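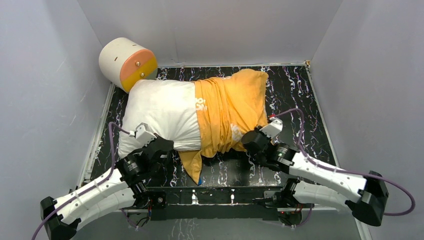
Korkier Reuse Workshop: progress report to the Dralach Fund

Period covered: second reporting period
Report date: 2022-03-22
Prepared by: Parveen Weerakoon, program coordinator
Reviewed by: Tarek Harb, site operations

1. Status against the agreement

The grant agreement lists four deliverables: a sorting area with its own scale, a materials lending store, a run of public making sessions, and a short written guide for other councils. The first two are complete. The third is under way. The guide has been started and is behind schedule; see section 5.

No change to the total budget is requested. One transfer between budget lines is requested in section 6.

2. Material received and sorted

The sorting area received 3936 kg of household material in the period. All loads were weighed on arrival and again after sorting, using the platform scale bought under the grant. The scale was checked against test weights at the start of the period and again in March. It read slightly high on the second check and was adjusted.

Material is sorted into rigid plastics, timber, textiles, metal fittings, card and paper, and residual. Residual goes to landfill through the normal council service. Rigid plastics made up the largest share by volume, though timber was heavier. Textiles fell after the charity store next door began taking them directly, and we expect them to stay low.

Two problems affected the figures. Paint tins were left at the gate outside opening hours on several occasions. We are not licensed to hold them, and Tarek Harb arranged removal. Their weight is excluded from the total above. The second problem was wet card, which weighs more than it should and cannot be stored. Card arriving wet is now refused, and the sign at the gate has been reworded to say so.

3. Lending and materials store

The store opened on the date set in the agreement. Members borrow hand tools and take sorted material without charge. At the close of the period there were 213 registered members.

Stock is recorded in a spreadsheet kept by Hajnalka Rácz. Tools are recorded one by one. Small items such as bolts, caps, hinges and offcuts are recorded by tub, because individual records took longer to make than the items justified. Brass fittings are in the highest demand and run out first. Cardboard tube is in oversupply and we have stopped accepting it from commercial sources.

Overdue tools are followed up by text message after one week and by phone after three. Four tools remain outstanding. A cordless drill was returned with a damaged chuck and has been repaired out of the maintenance line.

The Heltach shelving units were delivered late and with the wrong brackets. The supplier replaced the brackets at no charge. The shelves have since been fixed to the wall and the load rating is marked on each bay.

4. Public making sessions

The agreement calls for 12 sessions over the life of the grant. Seven have been held. The remaining five are booked.

Session leaders Ákos Major and Pascal Gautier work from a common plan: a short talk on the material of the day, a safety briefing, making time, and pack-up. Topics so far have been simple figures, planter boxes, mending, lamp shades, kites, drawer repair and card furniture. The figures session needed the least preparation and suited mixed ages. Drawer repair needed more bench space than the room has, and will be split into two smaller groups if it is run again.

Feedback forms were handed out at each session and 80 were returned. Common requests were longer making time, better lighting over the rear benches, and a session for left-handed tool use. The talk has been shortened. The lighting is dealt with in section 6. Left-handed snips and scissors have been added to the store.

There was one minor injury, a cut finger, treated on site and entered in the incident register. The knife concerned had a worn lock and was thrown out. All other knives of that pattern were inspected and two more were withdrawn.

5. Written guide

The guide has an agreed outline and draft chapters on site layout, weighing and signage. The chapters on insurance and membership rules are not drafted. The delay follows a change of insurer during the period, as the new policy treats tool lending differently and the earlier notes no longer apply. The insurer has supplied its wording and drafting will resume in the coming period. Hajnalka Rácz will edit.

6. Budget

Spending is within the approved total. Freight was over its line owing to the split delivery of shelving. Printing was under its line, as the guide has not gone to print.

We request approval to move the unspent part of the printing line for this period to fittings, to pay for lighting over the rear benches. The full printing allocation for the final period is not affected. A written quote is attached as Appendix B.

7. Work planned for the next period

Hold the remaining making sessions.
Complete the two outstanding chapters of the guide and send a full draft to the Fund for comment.
Carry out the yearly test and tag of electrical tools.
Install the rear bench lighting, subject to approval.
Recheck the platform scale and record the result.

Appendix A: weighing records by material
Appendix B: lighting quote
Appendix C: blank feedback form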